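Moving back to wool after many years of cheap sweaters

When I was a child, my grandmother knitted everything we wore in winter. I did not like it at all. It was itchy, it was heavy, and the other children had sweaters from the shop with pictures on the front. So when I started to earn my own money, I bought only acrylic, and I was proud of it.

Last winter I counted what I had paid for sweaters in five years. The sum was 788 dollars, and from all of this I still wore one piece. The others had little balls under the arms or had become wide like a tent. I was a bit ashamed, I must say.

Then I went one Thursday to Temia, the small secondhand store behind the bus station. They have a shelf for knitwear and everything on it was 11 dollars. I learned there to look first at the inside of the collar, where the fiber is written, and only after that at the color. If the label is missing, I pull the fabric a little and see if it comes back. My sister-in-law says I look like a customs officer when I do this.
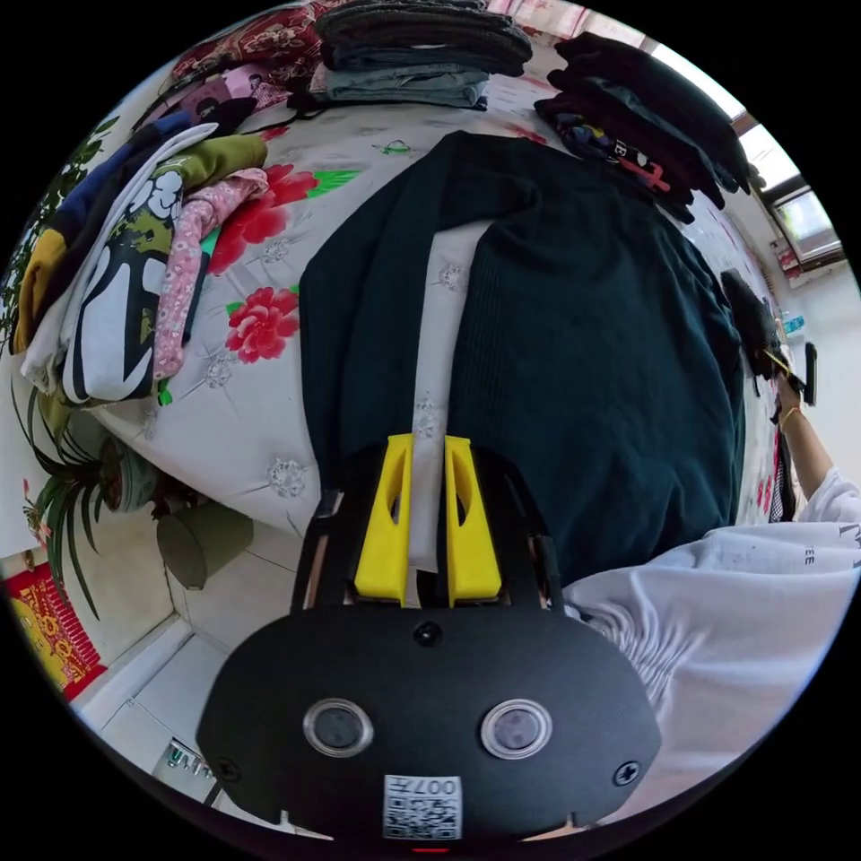 Dark green knit, flat on the bed.

Washing was the part I was afraid of. My mother once made a doll's sweater from my father's best one, with only one mistake of the temperature. Now I use cool water in the bathtub, a small spoon of wool soap, and I don't rub. After that I roll the sweater in a towel and step on it with clean feet. It dries on a rack, never on a hanger, and in my apartment this takes two days in September and even longer in winter.

For the moths I bought cedar balls from Coradum. I am not sure they do very much. A reader wrote to me that the freezer is better, and I want to try it when there is more space between the peas and the bread.

I still keep two acrylic sweaters for painting and for the garden, so please don't think I became very strict. But in the morning my hand goes to the wool ones. The itching is still there sometimes, at the neck, and I wear a thin cotton shirt under.

Next time I will write about mending elbows, if my first elbow is good enough to show.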